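Home | News | What's On | Back Issues | Contact

Pledbridge Neighbourhood Newsletter
April 2023

In praise of the ordinary pencil

Now that the clocks have gone forward and the evenings are long enough to sit by the window without the lamp, I have been going through the drawing things in the cupboard at the Olivares Room, a job I promised to do last September and then managed to avoid all winter. I had expected an hour's work. It took the better part of three afternoons, mostly because I kept stopping to try things out on the backs of old raffle posters, and I can't say I was sorry.

We own far more pencils than I had any idea of. I tipped them all out on the big table and, as I was meant to be making a proper list for the cupboard door, I counted them: 293, if you include the stubs. Of those, 44 were too short for anybody to hold comfortably and have gone into a jam jar for the children's printing table, where the rubber ends make very nice dots when pressed into paint. The rest have been sorted into soft, hard and ordinary, and stood in the old Skomport biscuit tins on the middle shelf, points up please! 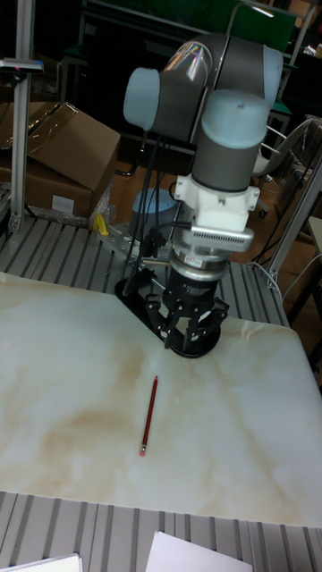 People are often a bit sniffy about pencils with a rubber on the end, and I used to be one of them, having been taught at school that a "proper" drawing pencil was plain at the top and that mistakes were to be lived with. I have quite come round. For our Friday group, where half of us are sketching and the other half are doing the crossword, a plain red pencil with a good dark point and a little pink eraser at the other end does nearly everything you could ask of it, and it is a cheerful thing to find at the bottom of a handbag besides. They also show up well against a pale tabletop, and I speak as somebody who has lost a great many grey ones.

A word about sharpening, as I was asked about it twice at the coffee morning. The wall sharpener by the sink is lovely for a quick point but it does eat the soft ones, so if you are using anything darker than a 2B, do have a go with the small hand sharpener in the blue tin and turn the pencil slowly. If the lead keeps snapping it has most likely been dropped at some time and broken all the way along inside, poor thing, and you may as well put it in the jam jar and take another.

Rubbers on the ends of pencils go hard with age. If yours leaves a pink smear, rub it gently on a scrap of fine sandpaper until you reach the softer part underneath, and it should behave itself again for a good while. There is a sheet of sandpaper pinned inside the cupboard door.

We are still short of coloured pencils, greens especially, and would be glad of any you have at home that aren't being used. New sketchbooks have come from Jodov and are 90 pence each, money in the tin as usual. The Friday group meets at two o'clock, beginners very welcome, and there is generally cake.

3 comments | Share this item

Contact us | © Pledbridge Neighbourhood Newsletter | Back to top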